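Home | Articles | Interviews | Events | About | Contact

Teaching by Hand: A Talk with Abla Awwad about Collecting Robot Examples

By Sang-wook Yoon

When I called Abla Awwad on a Thursday morning, she had already thrown away six recordings. She told me this before I could ask my first question, and she was not upset about it. "A bad example costs me one minute to delete," she said. "If I keep it, it can cost us a week later, when we try to understand why the arm does something strange."

Awwad leads the data work at Derance, a small company which builds software for handling food and other soft goods. Her present project has the name Merrick. The goal is a learning system that can take one thing from a table and put it in a container, also when the thing has a shape it did not meet before. For this the system needs examples, and the examples come from people who guide the arm by remote control, again and again.

I asked how many are enough. She laughed a little. "For one task we plan 300 good ones. With the first 80 we train a small model, only to see if we are recording the right thing. Many teams wait until the end for this, and I understand why, they want a clean result. But in January we found after 80 examples that our operators always came to the bread from the same side. The model learned this side very well. From the other side it knew nothing."

What the operator must think about

Before Derance, Awwad worked for a packaging firm, where robots repeated one fixed path all day. She says the change was difficult for her. In the old work, variation was the enemy. Now she must put variation in on purpose, but in a measured way.

"We change the position of the roll, the angle of the roll, and the place of the basket," she explained. "We do not change everything in the same moment. If I move the basket, I leave the light as it was. Then, if the results go down, I have some idea where to look."

A long roll is a good object for this kind of work, in her opinion, because its direction matters. The fingers should close across the narrow part. A round bun forgives the operator more, but it can turn when it is touched at the edge. She likes to have both kinds in the same task.
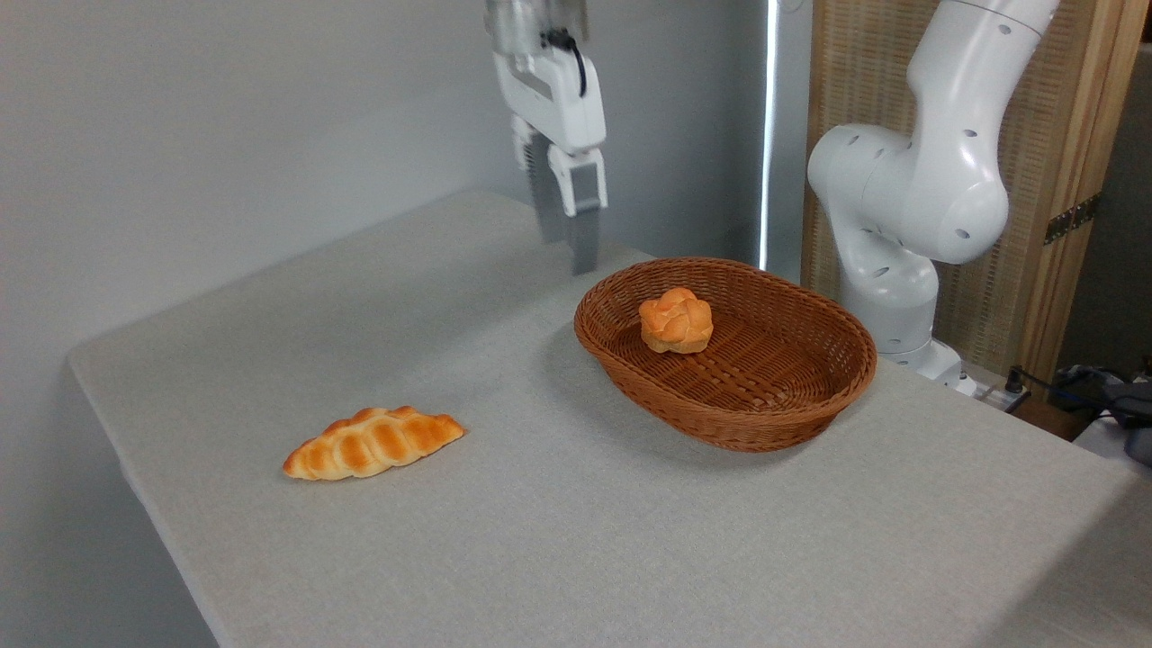 Why the basket is not always empty

One rule of the project surprised me. In part of the recordings there is already a bun in the basket at the start. Awwad considers this very important.

"In a real kitchen or a shop, the container is half full most of the time," she said. "If all your examples begin with an empty basket, the system can learn that the middle of the basket is always free. So we put something inside, near one side or near the other, and the operator must choose where there is space. This choice is the thing I want to record. The lifting is the easier part."

The weave of a basket brings its own problem. It has many small lines, and the early model sometimes gave them more attention than the bread. Her team discussed changing to a plain bowl. They decided to stay with the wicker and to record more examples with it. "I don't want to make the world simple for the robot and then be sad when the world is not simple," said Awwad.

Slow hands, clear starts

New operators at Derance practice for some days before their recordings are used. The most common mistake, she told me, is hurry. A person who plays many video games often moves the arm fast and corrects at the end, and the model copies the correction too. She asks for one calm movement down, a short stop, then the closing of the fingers.

Each example must also begin in the same condition, with the gripper open and over the table. The operator says "start" aloud. It was a habit from the first weeks, and it remained.

The recordings go into Iter, the internal tool where a second person looks at each one and marks it as accepted, rejected or "to discuss." Awwad reads the last group herself every evening. She showed me one comment, written by a colleague: "Good grasp, but released too high, the roll jumps." It was rejected.

I asked if it isn't boring to watch bread for so many hours. She thought about it for some time. "Yes, after lunch it is boring," she said. "Then I do the labels, or I change the place of the basket."

The next container will be a flat tray, and for this the counting begins again from zero. Awwad expects that the second 300 will go faster than the first. Two of her operators have asked already if they can keep the same chairs.

Subscribe to our newsletter and receive new interviews by e-mail. You can unsubscribe at any time.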